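Stunance (electronic duo)

Stunance are a two-piece electronic act made up of producer Chaltu Abdella and keyboard player Wálter Cabrera. I've been looking after this page on the fan encyclopedia since their first EP, so forgive me if it gets a bit gushy in spots. I've tried to keep the facts up front and my own raving in brackets (mostly).

Their sound sits somewhere between slow house and the sort of dub you'd hear coming out of a neighbour's shed at two in the morning. Abdella handles the drums, the sampling and nearly all of the mixing. Cabrera plays everything with keys on it and sings on the odd track, usually so buried in echo that the words are anyone's guess. 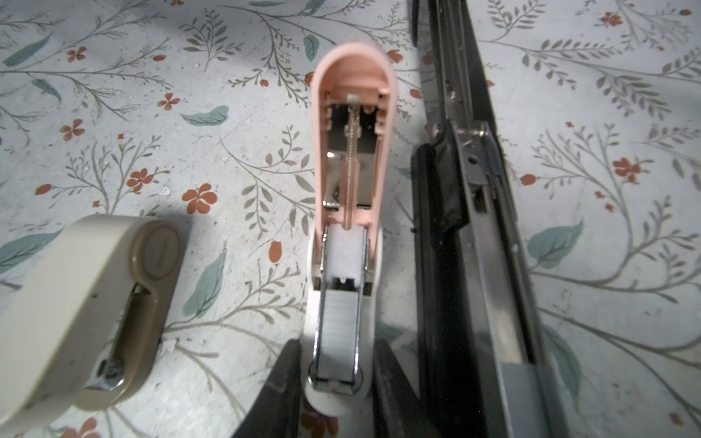
Photo: Stunance fan encyclopedia, contributor uploads

Origins

The pair met at a community radio station, where Abdella had the graveyard shift and Cabrera was filling in on the desk. She played one of her own unfinished beats between records without saying whose it was, and he rang through to the studio to ask. By the end of that winter they had a name, a borrowed drum machine and a set that ran just long enough to open for somebody.

The name doesn't mean anything, by the way. Cabrera has told at least two different stories about it on air and I don't believe either of them!

Hama (EP)

Hama came out in March as a run of 637 cassettes, each with a hand-folded sleeve, and they're murder to find now. It has three tracks. The title track is the one everybody knows, with that wobbly organ line that never lands where you think it will. My favourite is the closer, Jafri, which was built around a rainwater tank being hit with a rolled-up magazine and has no proper chorus at all. I've seen people call it filler and I will argue with them until the cows come home.

I wore my first copy out in the car and had to beg a second one from a bloke who'd bought a spare. He drove a hard bargain, too.

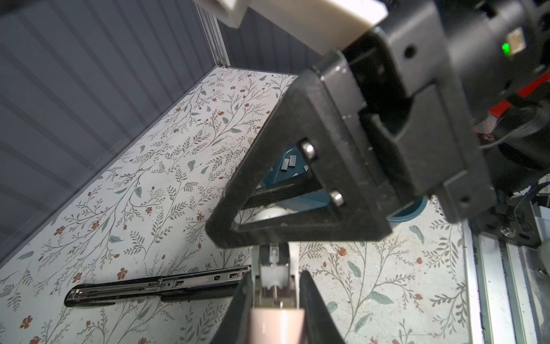
Bowl and small grey tiles, seen past a black triangular frame.

Porance (album)

The first full-length, Porance, took far longer than anyone expected. They scrapped an early version after playing it to friends and noticing that everyone started talking over it by the fourth song. What came out instead is shorter and a good deal stranger, and the whole second side runs together without a gap. The colour of it is darker as well, with less organ and a lot more of Abdella's clipped, dry percussion.

Reviews were kind, if a little puzzled. One local zine complained that you couldn't dance to it, which is rubbish, because I've danced to it in a kitchen in socks. The single edit of Low Paddock did pick up some decent late-night radio play, and it's still the best way in if you've got a mate who reckons they don't like electronic music. 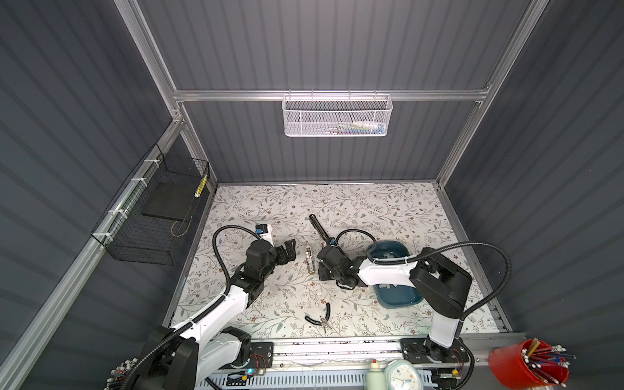 Playing live is where Stunance really come into their own. They don't use backing tracks, so every show has a wobble in it somewhere, and the songs can stretch to double their recorded length if the room's in the mood. They set up shoulder to shoulder at one table, both facing the crowd, much like the two white-and-black arms mounted side by side there, and they pass sounds back and forth all night. Abdella will grab a bit of Cabrera's piano, chop it up and feed it back to him, and he has to work out what to do with it on the spot. I've watched him burst out laughing in the middle of a song over that.

Their longest set so far went well past closing time, at the end of a 32-date run through small halls and pubs. I was up the back with a sore foot and wouldn't have left for anything. They finished with Jafri, and I felt pretty smug about it. 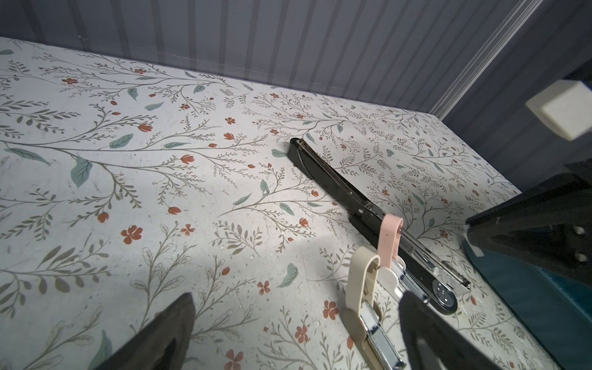 Long black stapler on a botanical-patterned tabletop.

Remixes and side work

Both members take on remixes, though always under the duo's name. The usual approach is to throw out everything except the vocal and start again, and it hasn't pleased every artist who's asked. Cabrera also writes music for theatre, and a few of those cues have turned up in the live set under working titles. Abdella still does a radio show when she can get the slot, and it's well worth staying up for.

A second album has been mentioned in interviews but there's no title yet. I'll add a section when there's something solid to put in it. If you've got a clean scan of the Hama sleeve, inside panel included, please leave a note on the talk page, as mine has a coffee ring right through the credits.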